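Ticket: label printer drops jobs after sleep
Opened: 25/05/2021
Reported by: Mehrangiz Jafarzadeh
Assigned to: Jhun Buenaventura
Product: Stiltari print server, Phelan site
Status: Closed, workaround in place

Reported problem
Label jobs sent from the packing desk show as "sent" in the queue but do not print. Office documents on the same server print normally. First job after a quiet period always fails. Resending it two or three times usually gets it through.

Checks on first visit
Power, cable and ribbon OK. Test label from the printer's own menu OK. Ping from the server OK while the printer is awake. After 16 minutes idle the printer goes to sleep and the first ping times out. Second ping answers.

Server log shows 129 failed jobs since the last restart, all with the same entry:

port timeout, job released, status set to complete

The server marks the job complete when the port closes, whether or not data was accepted. Jobs are not retried.

Change 1
Disabled sleep in the printer menu. Setting did not survive a power cycle. Reapplied and saved to the default profile. Same result.

Change 2
Raised port timeout from default to 820 ms. Small labels now print on the first attempt. Labels with a logo still fail.

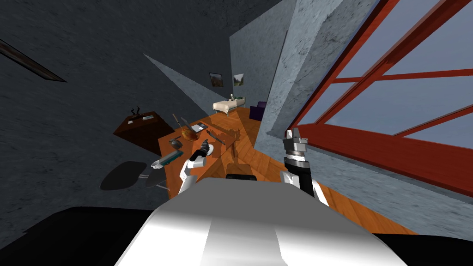

Compared the failing jobs by size. Every job over 2,464 KB fails after sleep, including ones with no logo, so the logo itself is not the cause. The printer accepts the start of the data, then resets its network card while waking. The server does not see the reset.

Change 3
Added a wake job: one blank status request sent to the printer every 10 minutes. Printer no longer sleeps during working hours. Ran large and small labels after a lunch break with no failures.

Comment, Godfrey Kaijage
Same symptom on the Ramina queue last July. That one was fixed by moving to a fixed address. Please confirm this printer is not on DHCP.

Comment, Jhun Buenaventura
Confirmed, fixed address. Not related.

Comment, Mehrangiz Jafarzadeh
Printing fine at the packing desk. Old jobs marked complete were reprinted by hand.

Outstanding
Firmware update requested from vendor. No date given. Remove the wake job once the update is installed and tested. Job status error logged separately against the server.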